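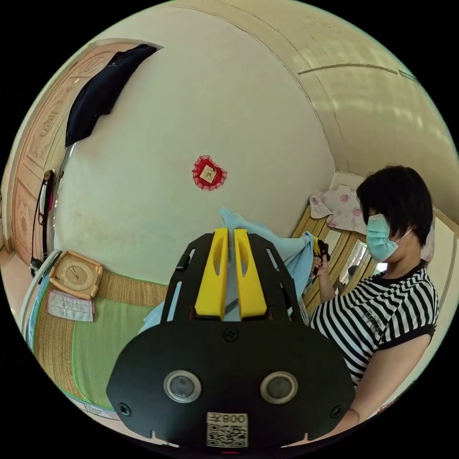

The cable car at Embridge opens at 8.30, and by the time we had found the right car park the queue had already reached the ice cream hut. We had timed tickets for 9.40. So did everyone else, which rather takes the shine off a timed ticket.

It was a Friday in July, which I chose on the theory that sensible people would be at work. If you have any choice in the matter, go in May. The woman at our guesthouse told us this over breakfast, a little late to be useful.

Tickets are sold through Rorkus, the booking site the park has used since last year, and you need to do it at least 3 days ahead in summer. You pick an entrance, a slot and a direction. Do read the bit about direction. We had booked up by cable car and down by the steps, thinking down would be the easy half. There are 1,856 steps and my knees could tell you about most of them. The other way round you arrive at the top sweating but can at least ride back sitting down.

The ride up takes 10 minutes. Our cabin had six of us in it plus a pushchair, and the view was very fine in the direction I wasn't facing. At the top station there is a café, a shop selling walking sticks (dearer than the same sticks at the bottom) and a board with the day's weather written on it. It said "clear". We could not see the far end of the board.

The mist went off at eleven and then I stopped grumbling for a while. From the Bakilana platform you look straight across to the pillars, with pines growing out of the cracks at angles no pine should attempt, and the river a very long way below. There is a second platform further along the ridge path with the same view and hardly anyone on it. Walk past the drinks machine and keep left.

Lunch was noodles at the upper café, hot and plentiful, cash only. The toilets are better than the queue suggests.

The number 52 bus runs from the foot of the steps back to Wondale, and the last one goes at 17.20. We caught it with four minutes in hand and stood all the way. A taxi would have been quicker, but there is one rank, on the cable car side, and by then I was not walking round a mountain to get to it.

Bring a jumper, even in July. Leave the big rucksack at the guesthouse, as the lockers at the entrance were full before nine.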